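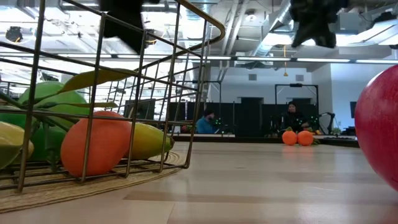
Soledad Iturra has a soft spot for the fruit basket. "People think we must be tired of it by now," she tells me over tea at Ziltach's place in Ferkville, "but you get fond of the things you handle all day!" Her group collects examples for a learning system, each one a short run of a simple job guided by a person - pick up the apple, say, and set it down among the bananas - and since November they have kept 868 of them.

"We want the untidy ones too," she says. "If somebody dithers, or comes at the apple from an odd side, I'd much sooner keep it than have everyone moving alike."
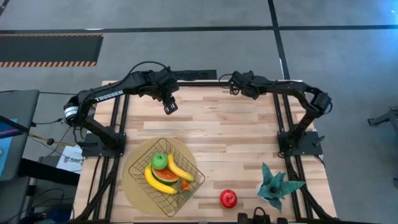

Maximiliano Ojeda, who joined 8 months ago, was taught to shift things between runs, the basket a little further over, the plant a little nearer. "I used to put it all back exactly where I'd found it," he says, laughing, "and Soledad would come by and nudge everything again." He does 14 runs before a break, and then he and Soledad sit down with the recordings and talk over which ones to keep.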